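Varar hand-held demonstration study: frequently asked questions

Last updated Wednesday, May 2, 2018

These answers cover the questions we receive most often about the Varar method, the Govetti task set and the results in our report. Corrections should go to Archana Prajapati. Questions about the training code should go to Melquiades Solís.

What is the Varar method?

Varar is a way of training a two-armed manipulator from demonstrations recorded without the manipulator. A person holds a gripper in each hand and does the task directly. The recorded gripper motion and the head-mounted camera view are then used to train a policy, and the policy is run on the arms.

Why not teleoperate the arms?

We did, for the baseline. Teleoperation gives joint-level data that needs no conversion, but operators work slowly and tend to avoid motions where both arms cross over the same object. Cloth handling depends on those motions. With hand-held grippers the operator feels the load through the device and behaves more naturally.

Does the operator's arm geometry matter?

Less than we expected. The policy predicts the pose of each gripper relative to the head camera, so shoulder and elbow positions never enter the training data. Reach does matter. A person can lean and the arms cannot, and episodes containing a pose outside the arms' workspace are rejected during conversion.

What is in the Govetti task set?

It has 4 tasks, all with soft goods and a rigid container: removing one item from a basket, moving the basket with its contents, separating two overlapping cloths, and returning a cloth to the basket. Each task has 90 accepted demonstrations. Rejected episodes are kept in a separate archive and are available on request.

How were results measured?

Each trained policy was run for 20 trials per task, with the starting arrangement drawn from a fixed list prepared before training. A trial counted as a success only if the final state matched the written criterion and neither gripper had exceeded the force limit. There was no partial credit.

What was the main result?

On item removal, the policy trained with Varar data succeeded in 18 of 20 trials. The teleoperation baseline was lower on the same task. The gap was widest where the top item lay across a second cloth of a different colour, and it nearly closed when items were well separated. Per-trial outcomes are in the report's appendix.

Which task was hardest?

Separating two overlapping cloths. The typical failure is a double grasp – the jaws close on both layers and the policy carries on as though it held one. A wrist camera would probably help, but we have not tested that.

How are the two grippers tracked?

Each device carries a rigid plate on top, and its pose is estimated relative to a common origin at the table. The plate is calibrated to the jaw tips at the beginning of every session. If a device is dropped or bumped, the session is stopped and the calibration repeated. Gripper signals travel over cable, which removed the timing jitter we saw with our first wireless version.

What are operators told to do before a recording?

They hold both grippers clear of the basket with the jaws open, keep still until the start tone, then begin. The pause gives the alignment step a clean reference.

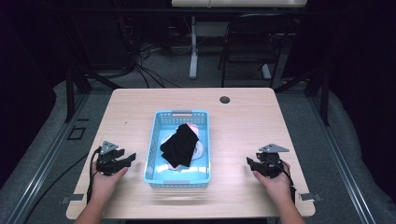
Episodes in which a gripper moves before the tone are trimmed if the motion is small and discarded otherwise. We tried relaxing this rule in August and the alignment error grew enough that we put it back.

Is the background removed from the head camera video?

No. The video is resized and colour normalized, nothing more. Masking everything outside the tabletop made no measurable difference to success, and it added a processing step that could fail without any warning.

Can I use different grippers?

Yes, if the jaw geometry of the hand-held device matches the one on the arm. We use the Eson jaw profile for both. A group using the Bhatt profile would need to record new demonstrations – converting ours will not work, as the contact points shift along the finger.

Does the method work with rigid objects?

We have not evaluated it on rigid objects beyond the basket itself. Nothing in the training code assumes cloth, but the force limit was tuned for it and should be reviewed first.

Will the raw recordings be released?

The converted episodes are available now. Raw video will follow once the consent forms have been checked for every operator. Please cite the report if you use either.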